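Workshop tips for when the robots move in next to you
4 min read

I've been on the benches at Zavurham for a good while now, and since October we've been sharing the room with automation. People keep asking me what changed, so I'm putting my tips in one place. 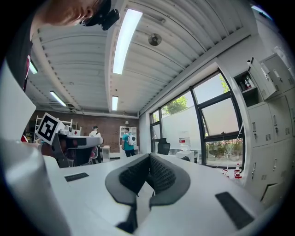 The first thing is the bench itself. I used to have a nest of stuff around me — tape, a mug, three pens that didn't write — and it never mattered, as I knew where everything was. Now I keep the top bare except for the job and the pads. Wipe it at the start of the shift with a damp cloth and one drop of dish soap, then again with a dry one. Skip the citrus spray! It leaves a film and small parts skate around on it.

Soft finger pads pick up lint like you wouldn't believe. Our shop sits next to a loading door, so we get dust on top of that. I dab them with a lint-free cloth, a bit of water, no rubbing. If yours have any texture to them, use a soft baby toothbrush (mine cost 2 dollars). Check with whoever looks after your equipment before you try anything stronger. Ivana Navarrete on our shift used rubbing alcohol on a set and they went tacky by Wednesday.

Next, cables. Run them along the wall or under the bench and tape down anything that crosses where you walk. We went through 600 feet of floor tape at Forkirton, my last place, and I'd still say buy the good kind. The cheap stuff curls up at the corners and then it's the tape you trip on.

Get a locker and use it. Snacks, bottles, hand cream, the sweater you only need before ten in the morning, all of it goes in there. I stuck a strip of magnet inside my door for hair ties and a tiny screwdriver.

Now the people part. My job used to be doing the same five motions all day. These days a lot of it is showing, checking and fixing, and my wrists are much happier, but my head is more tired when I get home. I didn't expect that. So take your breaks away from the bench, drink more water than you think you need, and if you wear anything on your head for work, loosen it a notch whenever you stop. A folded cotton hankie under the strap helps with the red marks.

I'll be straight with you, some folks on our floor were worried about their hours, and I was too. What helped me was asking early which tasks were moving over and which were staying, and getting it in writing. Ayala, the sister shop, waited to ask and had a rough couple of months. Keep a little notebook too. Mine is full of which parts snag and which way round they like to sit, and it gets borrowed all the time.

Next time I'm doing stubborn drawer runners, as promised.

Comments

Flura: The toothbrush tip is great, I'd been using a paintbrush and it sheds everywhere.

benchmom: Does the hankie slide around on you? Mine ends up over one eye.

Dale T.: Second the floor tape. Also round off the corners with scissors before you stick it down, it lasts way longer.

Ivana N.: It was ONE time with the alcohol.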